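Tipoki Home Help > Desks and worktops

Small things keep wandering about on a dark grey worktop. Where should they live?

Asked 2014-01-07 in Tidying and storage
Viewed 818 times, 3 answers

I have a worktop with a dark grey, stone-look surface and a wall on the left, the back and the right. The walls are a rough dark red. The sides are useful because nothing can roll off the back, but I can't seem to keep the small things in order. There is a little white cardboard box with a lid, a clear plastic pen case, a glasses case, a pencil cup and some small metal bits. They all end up in a different place by the end of the day, and I spend the next morning moving them out of the way.

The box and the pen case are the worst. The box is light and gets knocked. The pen case is long and thin, and wherever I put it down it ends up lying at an angle near the back.

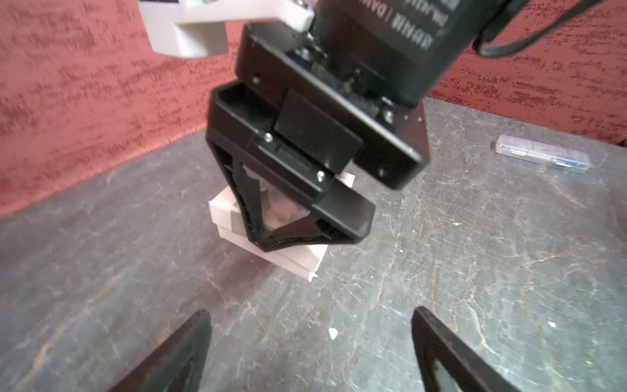 The little white box, with the pen case towards the back.

I bought a Verard desk tidy in December and sent it back. It had 14 compartments and most were too short for a pen case. I don't want to spend much again, and I don't want to drill or screw into the red walls as I am told the finish can't be patched to match.

The second part of the question is the surface itself. White bits show up badly on the grey, and so do the scuffs. I wipe it most evenings with a damp cloth and it looks fine until it dries, then I can see streaks. I can't tell any more which marks are part of the pattern and which are scuffs. 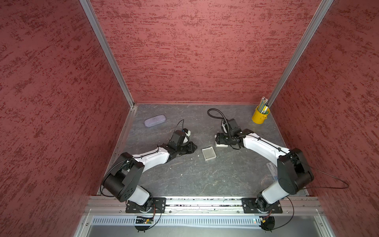
Whole worktop from above. White specks on the grey over on the left, pencil cup in the back corner.

The pencil cup is the one thing that stays put. It is tall enough to see and it sits in the corner by the post. Everything else is flat or small.

What I would like to know:
Is there a cheap way to give the small things a fixed place without using up the middle of the worktop?
What do you clean a dark mottled surface with so that it doesn't streak?

Worktop is 43 inches across if that helps.

3 Answers

Answer 1 (marked as helpful by the asker)

You have already got the answer with the pencil cup. It stays put because it has a corner. Give the other things an edge in the same way.

Get one shallow tray, long enough to take the pen case lying straight, and push it against the back wall. It should be low sided, an inch at most, so you can see what is in it from where you sit. The pen case goes at the back of the tray and the glasses case goes in front of it. Don't put anything else in there or it turns into a junk tray within a week. I have the Trullura long tray, which cost me very little and has a felt base, but a baking tin would do as well.

The white box I would keep in the tray only if there is room. If it is empty, flatten it and put it in a drawer. If there is something in it, write on the lid what it is. I once kept a box on my desk for most of a year and when I opened it there was one washer inside.

Small metal bits should go in something with a lid. A jar lid turned upside down is no good, you catch it with your sleeve.

To hold the tray still without drilling, use a strip of non-slip matting underneath, the sort sold for kitchen drawers. Sticky pads will hold too, but they can leave a patch on a dark surface when you pull them up.

Comment from the asker: Thank you. I measured and a tray would fit between the left corner and the pencil cup. Here is another view with the glasses case out on the left, which is where it normally gets put down.

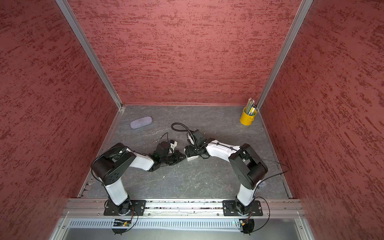
Lavender glasses case on the left, yellow pencil cup in the back right corner.

Comment from Answer 1: I would put the tray on that left side then. If your hand already goes there with the glasses case, the tray wants to be where your hand goes. The small metal pieces near the middle are what I meant by a tub with a lid. If they are keys, hang them up by the door.

Answer 2

On the cleaning. Streaks after drying are nearly always too much water or too much product. I had a dark grey top in my last kitchen and went through all this.

Brush off the dry bits first with a soft dustpan brush. If you wipe straight over crumbs or grit with a wet cloth you push them about and some get left behind in lines. Then use a cloth wrung out as hard as you can with one drop of washing up liquid in a bowl of warm water. Go over it again with a clean cloth and plain water, then dry with a tea towel straight away. The drying is the part people skip.

For scuffs, try a pencil rubber on a small one. If it shifts, it was sitting on top of the surface. If it doesn't, it is either a scratch or the pattern. Look at it from low down with a lamp to one side. A scratch will catch the light and a printed vein won't.

Don't use cream cleaner or the green side of a sponge. Sekon do a spray for dark worktops and it is all right, but it isn't any better than the washing up liquid as far as I could see. Leave the red walls alone apart from a dry brush, a rough finish will hold on to fluff from a cloth.

Comment: Agree about the tea towel. Microfibre works too if it hasn't been through the wash with fabric softener.

Answer 3

just get a drawer unit and put it all in there

Comment from the asker: No room for one, there is a rail along the front and a cable tray under it.

194 people found this page useful

Related questions
Getting sticky pad marks off a dark worktop
Pencil cup keeps tipping over
Can you paint over a textured wall panel?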